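Sakside Pantry Labels

Printable label sheets for jars, tins and freezer tubs

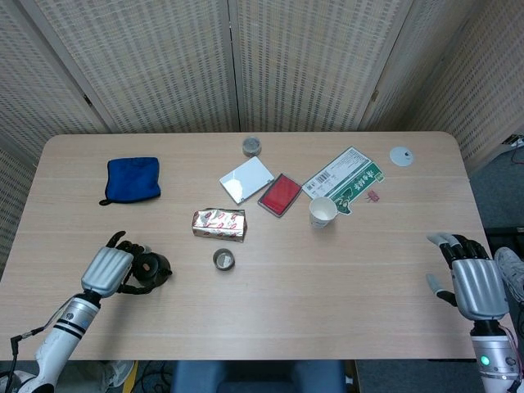

A blue pouch and a small round container on the table.

Hi! I'm Yayra, and this is my folder of pantry labels. It started as one sheet for my own spice shelf, then Aba Yakubu wanted a set for her baking stuff, and now there are 82 labels in here and I keep adding more (I can't leave the font alone either, sorry).

What's in the folder

labels.csv - one row per label, with the name, the shape and the sheet it lives on
sheets/ - PDFs ready to print, US Letter only for now
blank/ - the same shapes with no words, for people with nicer handwriting than mine
fonts.txt - where to get the two fonts I used

How to print

Open a sheet, set the scale to 100 percent and turn off "fit to page." My printer turns that back on every single time, so check it twice! I export everything at 300 dpi, and the text stays crisp even on the tiny round lids.

Plain sticker paper is fine for the cupboard. For the freezer you'll want the waterproof kind, and let the ink dry overnight before you peel anything.

Making your own

Add a row to labels.csv and run the merge in whatever office program you use. Keep names under 18 letters or they run into the border - "bicarbonate of soda" was a whole afternoon for me. Accents work fine now. Benvinda Quintela fixed that after my "piri-piri" and "açafrão" labels came out as little boxes.

Known problems

Sheet 4 sits a hair too low on some printers. The oval shape looks squashed in older PDF viewers but prints okay.

Use

Print them, change them, give them away. Please don't sell the sheets.

Last updated May 19, 2024. Square tea tin labels are next, hopefully by October.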